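Pappas Hand or Farncombe Gripper? A Cup-Handling Comparison
Robotics Project Report, Turnville

1. What we wanted to find out

Our arm came with two things we could bolt to the wrist: the Pappas hand, which has curled fingers, and the Farncombe gripper, a plain two-jaw design. Everyone on the team had a favorite before we started (mine was the hand — I love watching it close), so we decided to settle it with cups. Cups are great test objects. They taper, they tip over, and they look different from every angle.

2. Setup

We ran everything in the kitchen area of our lab using the Plullard controller, version as delivered. Each trial started with a cup on a white surface and ended with the cup held up clear of it for 15 seconds. A slip of any size counted as a miss. We logged 919 trials over the semester, and 151 of those had the cup lying on its side, which was the part we cared about most.

We recorded the wrist view as well as the head view. The wrist view is wonderful for seeing where metal meets cup, but the black ribbed covering fills a lot of it, so we learned to check the rim first.

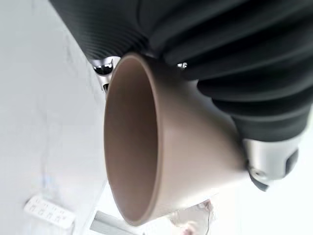

Wrist view: cup on its side, with the shiny fitting up at the rim.

3. What happened

The Farncombe gripper was faster to set up and really solid on upright cups. Sideways cups were another story. The jaws liked to push the cup along before closing, and we spent almost 42 trials just tuning the approach angle. Slowing the last bit of travel helped a lot!

The Pappas hand took longer to close, but the fingers wrap around the taper, so the approach could be a little off and the grasp still worked. It also let us tilt the cup after lifting, with the narrow end down in the fingers and the opening pointing up. We were so excited the first time we got through a whole set of tilts without a slip that we ran the set again right away.

The head view made tilt much easier to judge than the wrist view did. You get the arm, the hand and the whole cup together, and you can tell which way the rim is facing.

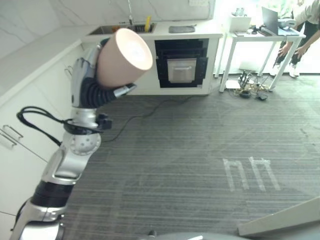 4. Problems and next steps

Cable slack near the wrist needs a proper look. Big wrist turns pulled on it, and we had to cap the rotation in the Plullard settings, which ruled out a few grasps we wanted to try. Bright daylight also washed out white surfaces in the wrist view, so we want to repeat the sideways trials in the evening and compare.

For cups, we would pick the Pappas hand. Next semester we hope to try both on bowls and lids, where the Farncombe jaws may well do better — a flat edge is much more their kind of thing.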